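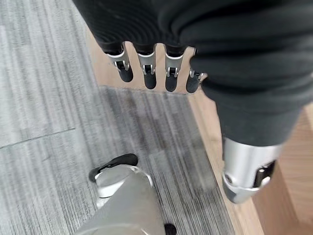 Floor notes, October, room 2

Started at 3:10 in the afternoon, later than I meant to, but the light is nice in there at that hour and I wanted to see the carpet with the sun coming across it. I have been putting off writing up this floor for weeks and I would like to have it all in one place before we order anything.

The carpet tiles are the gray ones, with the fine streaks running through in lighter and darker fibers. I still think of them as the Palma tiles, after the name on the order sheet, and if you are looking for the paperwork that is the word to search for. I have grown very fond of them! They hide a great deal, they are kind to the knees when you spend an hour down there, and the streaks give you something to line up against when you set a tile back in.

Seams first. I went along on hands and knees with the thin ruler and pressed each one with a thumb as I passed. Most lie flat. Two corners lifted a little near the window, so I put a dab of the Birico tape under each and stood on them for the length of a phone call. Will look again tomorrow morning before anyone rolls a cart over them.

Then the wooden strip, where the carpet stops. I do love that bit of wood, and it cheers the whole room up, but grit collects right along the join and I could hear it under my shoe. Used the soft brush, then the narrow nozzle, then a barely damp cloth (please, barely, the last person left it wet and I fussed over it all evening). Came up well. One dull patch about as long as my hand wouldn't shift and I left it alone.

Measured the run for the new edge trim: 281 cm, taken twice, wall to wall along the join. Homport sells it in lengths of 70, so four of those comes up one centimeter short, which is maddening, and I don't want a sliver of trim at the end. Either we buy a fifth length and cut it down so the last two pieces match, or we leave a hair of a gap at each wall and say no more of it. I lean toward the fifth length. The Clusosthorpe shop used to cut to size and I will ask them as well.

Spare tiles: 3 left on the bottom shelf, still flat, with a board on top. Please keep the board on top.

Still to do: check the two taped corners, ring Clusosthorpe about the cut, find a new head for the soft brush, and move the box of trim samples off my chair so I can sit down.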